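Work and Technology, handout for the third session. Bring it with you, because we'll be scribbling on it, and please read the Besdale part before you come even if you skip everything else (I know some of you will).

Last time we talked about machines that arrive on a lorry and get bolted to the floor. This week's one arrives as a login. The staff meet it on a screen months before it has a body in the building, and I think that changes the order in which everything else happens: who gets trained, who gets asked, who finds out that their job title has moved. So we're going to spend the whole two hours on one workplace and go slowly. 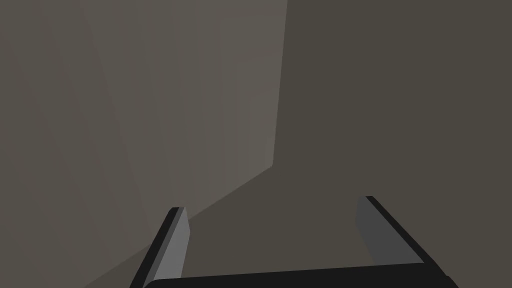 *Consolacion Salazar*

## The workplace

Trovell looks after serviced flats. People stay a few nights or a few months, they leave, and a team of housekeepers comes in and puts everything back. The Besdale branch had 31 housekeepers when I started visiting. In October the branch signed up to try Ula, a two-armed robot meant to help with tidying, and the software for practising with it came from a supplier called Akbari.

What came first was the practice. Housekeepers were taken off the flats for part of a shift and sat at a desk, steering Ula's arms through a simulated home so that the system would have examples of tidying to learn from. They called it "doing desk". Desk was on the rota between laundry and the evening keys, and the rota is honestly the best document I have from the whole visit! You can follow a new kind of work creeping into it, first in pencil, then with its own colour.

I sat beside people on desk for several mornings and had a few goes myself, badly. You have the views from the arms and you have the view from the body, and they don't feel like the same room at all. From the wrist it can be two fingers, a stretch of plain wall or floor, and no clue what you're near. Experienced housekeepers, who can find the plug sockets in a dark flat by habit, found this maddening. One told me she kept leaning sideways in her chair to see round her own hand.

## Three things to look for

I'd like you to have these in your head while you read the interview extracts. They overlap, so don't worry about keeping them tidy.

1. **What counts as the job.** A housekeeper's contract at Besdale said "preparation of accommodation". Does steering a simulated arm prepare any accommodation? The branch manager thought it obviously did. The payroll system thought otherwise, and for the first month desk hours were entered as training, at the training rate. That got put right, after a fuss. Notice that it was a drop-down menu that made the decision and that it took people to unmake it.

2. **Where the skill goes.** When you tidy a room yourself, most of what you know stays in your hands. You don't say "I'll do the table before the floor because crumbs fall down", you just do it. On desk all of that has to come out as deliberate movement, with a pause before each bit. Some staff loved this and told me they'd never realised how much they knew. Others felt they were being asked to hand it over, and wanted to know what they'd get for it. Both feelings turned up in the same person more than once.

3. **Who is being watched.** Every run on desk is saved. Trovell said the recordings would only be used for teaching Ula. But a recording of someone tidying slowly is also a recording of someone being slow, and people aren't daft. Look at how often the word "tidy" gets replaced by "score" in the later interviews.

The second one is where I'd like most of our discussion to go, so here's a bit more on it. The simulated home has the sort of stuff a real flat has: a long wooden table, chairs with fancy round backs, a portrait on the wall, a shelf with small things left on it. To a housekeeper that's already a set of questions. Is the thing on the table rubbish, or does it belong to somebody? Do you straighten the chairs first? The task list on desk asked none of this. It gave an object and a place to put it. People kept answering the bigger questions anyway, out loud, to whoever was sitting next to them, and none of that talk was saved. I've got pages of it in my notebook and I think it's the most skilled work I heard all week.
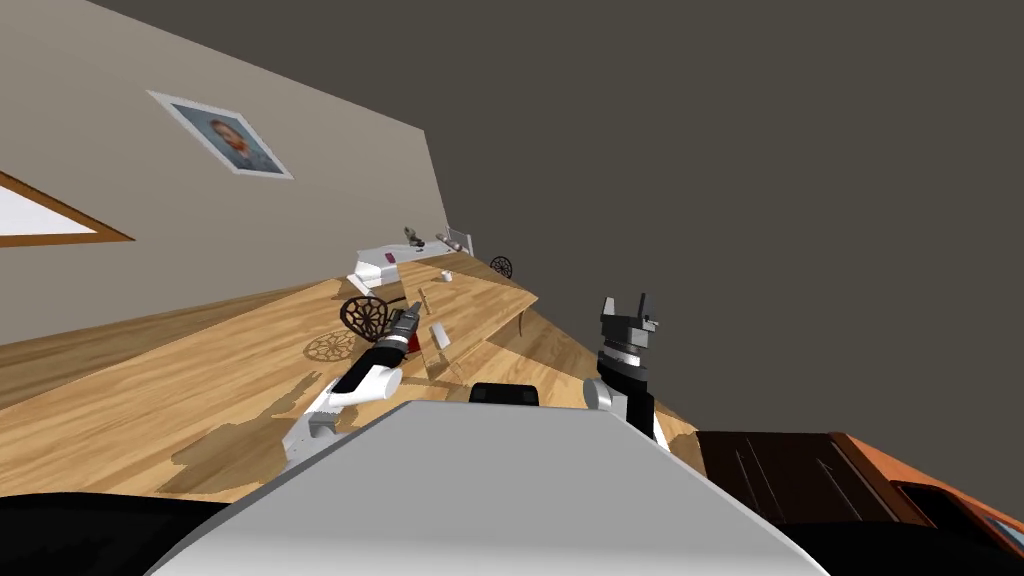
## What changed for the people

Right, the practical side. By the end of my visits the branch had logged 1,384 runs on desk, and 438 of those had been thrown out as unusable. Please don't treat the second number as a failure rate for the staff. I asked how a run got thrown out and had four different answers, including "the lift engineer was testing something and the screens went off". It matters because the discarded runs were still somebody's morning. They were paid (eventually, see above) but they didn't show up in the monthly report, so on paper those hours had produced nothing.

Bodies changed too. Housekeeping is hard on knees and shoulders, and two people who'd been on light duties went on desk nearly full time and were glad of it. Then sore wrists and tired eyes started appearing in the accident book, where before it had been backs and bleach. I wouldn't call that better or worse. It's a different page of the accident book, and the branch didn't have the right chairs for it.

And the pairs broke up. At Besdale you always cleaned in pairs, and pairs lasted for years. Desk took one person at a time. The other half got put with whoever was free, and the flats took longer, and then there were words about the flats taking longer. I never saw this mentioned in anything written by management, and it came up in nearly every interview I did.

Small things carried a lot of feeling as well. There was a toy animal in the simulated home, a little black-and-white one standing on a white surface, and a surprising number of conversations went through it. In a real flat you don't put a child's toy in a cupboard, you leave it where the child will see it when they come in. Everybody on the team knew that rule and it wasn't written down anywhere. So what would Ula learn about toys, and who was supposed to tell it? I put that to the branch manager and she wrote it on her hand.
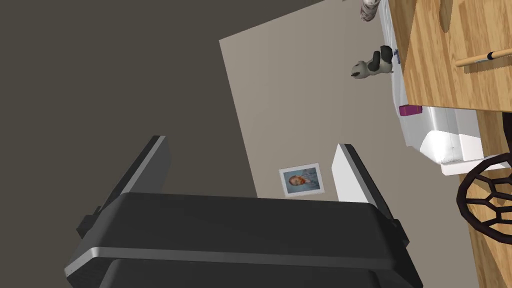
A reader of an earlier version of this handout objected that I'm too soft on all this. If the rule about toys was never written down, she wrote to me, then the company never paid for it, and the first time anyone at Trovell noticed it existed was when they wanted a copy. She'd have liked me to ask what the housekeepers thought a fair price would be, and to print the answers.

I didn't ask, and I wish I had. I did hear people talk about money in general, and you'll find some of that in extract four, but it's about rates for desk hours. A price for the knowledge itself is a separate question and I'd like us to try it in the session. If you've ever trained someone who was going to do your job cheaper, please bring that along, as much or as little of it as you're happy to share.

## For the session

Read extracts one to four. Extract five is long and a bit repetitive, so skim it unless you're writing your essay on pay.

Then pick a job you've done (bar work, shelves, babysitting, anything) and write half a page on one thing you did in it that you'd never been told to do. Describe it so that someone at a desk could steer a pair of arms through it. When you get stuck, mark the place where you got stuck and leave it in, don't smooth it over.

We'll swap pages in the first half hour and see whose instructions hold up. Anyone who'd prefer to do theirs as a drawing can, as long as I can read the labels. Essay titles are on the back sheet, and I'll stay behind afterwards for anyone who wants to talk theirs through.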